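Home About Services Locations Careers Contact

About Perkisum

Perkisum looks after the parts of an office that don't belong to anyone's job. We water the plants, change the water bottles, clear and wipe the desks, straighten the shelves and put things back where people expect to find them. We work in shared offices, small company floors and a few schools.

The company was started by Hendrik Hermans, who had spent ten years managing a shared office building and kept a watering can under his own desk. Tenants on other floors began asking if he could do theirs too. He left the building job one July and took on three offices as his first customers. All three are still with us.

Today we visit 85 sites. Most get a call once a week, and the larger ones get two. Visits start at 7 a.m. so the desks are ready before people sit down, although a few customers prefer us after closing time.

What we do

Plants are where most customers start. We supply them, pot them and replace them if they fail. For desks we like leafy plants in plain pots that hold their own water, and we keep them toward the end of the desk, away from keyboards and paper. A plant that is struggling goes back to our greenhouse in Ulari for a month or two and a healthy one takes its place. There is no charge for the swap.

Water is the other regular job. We change the bottle on the dispenser, wipe down the front and the drip tray, and move the empties to wherever your supplier collects them. We don't sell water ourselves. If you already have a supplier, keep them — we just work around their delivery day. Full jugs are stored low, against a wall and out of the walkway.

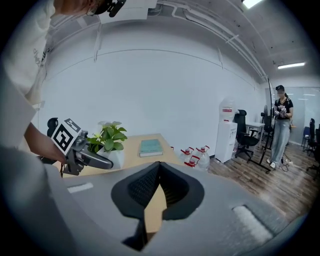 Potted plant on the desk, with water jugs and the dispenser along the wall.

Desks are done last. Our rule is that we move things but we don't sort them. A book left out is squared up and stays on that desk. Papers stay in the order we found them. Cups go to the kitchen. Anything we aren't sure about is left alone, and we put a note in the site log.

How we work

Each site has one person who does every visit, and a second who knows the place well enough to cover. The first visit is longer. We walk through with you, write down what goes where, and agree on what we shouldn't touch. That list stays in the site log and either side can change it.

New staff train for 10 days before they take a route. Part of that is plant care, part is lifting and handling, and the rest is spent going out with someone experienced.

In addition to our own customers, we handle plant and desk care for the Schouten buildings and the Estix study rooms under yearly contracts. All other work is month to month.

If you would like a visit, use the contact page and tell us how many rooms you have and what time you open.

Last updated: July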